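About Gorkura

Gorkura is a small company that repairs and re-covers chairs, sofas and stools for homes, cafés and village halls. We started in a rented unit behind the old dairy with one sewing machine and a van that needed pushing on cold mornings. There are now 6 of us, and the van has been replaced.

The firm was set up by Olga Ojeda and Estela Salinas, who met on an evening upholstery course. Olga had been making curtains. Estela grew up in the trade, as her family ran the Salinas workshop until her father retired, and many of our hand tools came from there. For the first two years they worked separately under the one roof and shared the rent. The name Gorkura went over the door when they took on their first joint order, 30 dining chairs for a hotel.

What we do

Most of our work is domestic. People bring us armchairs that have sagged, dining seats that have split and window cushions that have faded. We strip the piece back to the frame, repair any joints and webbing, and rebuild it with new filling where the old cannot be saved. We keep around 600 fabrics in sample books and you may borrow up to four books at a time.

We also take on contract work for cafés and waiting rooms. These jobs are quoted separately and usually done in batches, so that the place can stay open.

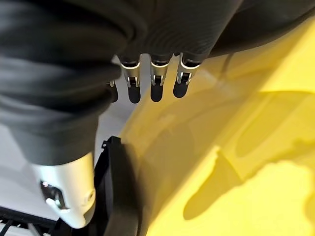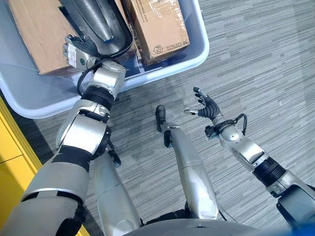
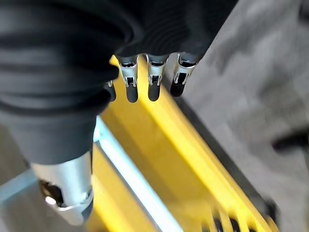
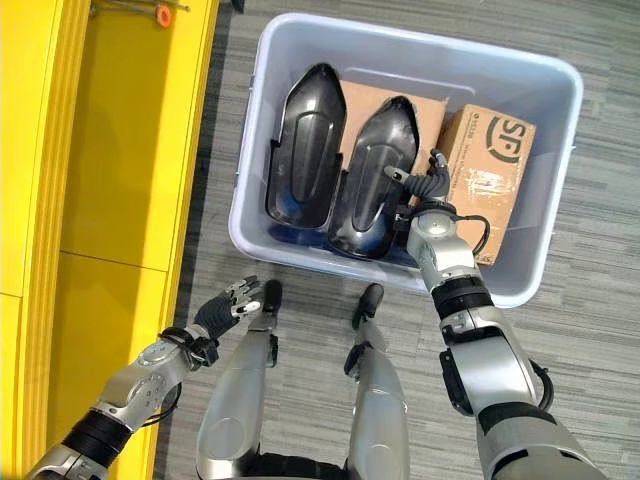 Deliveries and collections are handled by the same people who do the upholstery. If you live within our van round we will pick up a chair and bring it back at no extra charge. Smaller things such as loose seat pads and sets of buttons can be posted to us, and a plain brown cardboard box like the one lying next to the SF Express parcel is all the packing they need. Please put your name and telephone number inside as well as on the label. Large sofas need two of us to lift, so tell us about stairs and narrow doors when you book.

Materials

We use wool, cotton and linen from Terkamau, who have supplied us from the beginning, and leather from Fusilmont. Foam is cut to order. Where a piece was stuffed with horsehair we wash it and put it back — it lasts longer than anything we could buy now.

Classes

Estela teaches a beginners' class in the evenings, starting at 7 and finishing at 9. Each student brings a drop-in dining seat and takes it home finished. Tools are provided. There is no class in July.

Visiting us

The workshop is open from 8 until 4, with a break for lunch at 12.30. You are welcome to call in with a photograph and rough measurements, and we can give a price on the spot for most chairs. Parking is at the side of the building, past the green gate.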